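New rules for shared kitchens in Fener start in May

The town of Fener will introduce new rules for kitchens that are shared by tenants in rented houses. The housing office published the text on January 31, 2024, and it covers every house where four or more people cook in the same room. 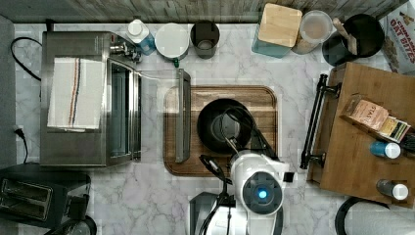 A toaster oven and a two-slot toaster on a kitchen counter.

Under the new rules, the landlord must have the kitchen outlets tested every 2 years and leave a copy of the result where tenants can read it. Until now the test was needed only when a house changed its owner.

"We received over 100 letters about kitchens last year, and most of them were about old wiring," said Panagiotis Babić of the housing office. He said the first visits will be in the Brimano district, where many houses
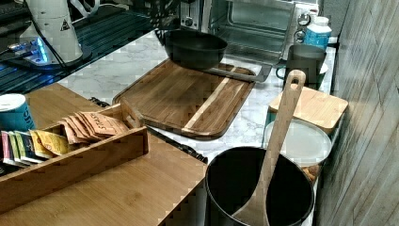
were divided into rooms long ago and the electrical system was never renewed. Owners will get a letter before the visit, and tenants do not have to be at home.
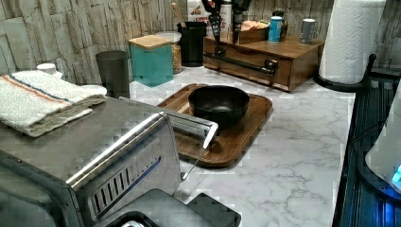
Folded towel on top of a toaster oven.

Landlords are less happy. Hefin Dafis, who rents out 16 rooms on Bouazza Street, thinks the cost will go into the rent. He asked the town for a longer period to prepare - so far without an answer.
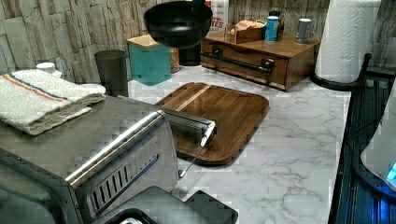

The office will also print a short guide for tenants, in simple language. It advises them to unplug small appliances after cooking and to keep the top of the oven free. A steel toaster oven like the one on this marble-patterned counter should also have open space next to its vent slots. The guide will be free at the town hall and at the Gristetti grocery store.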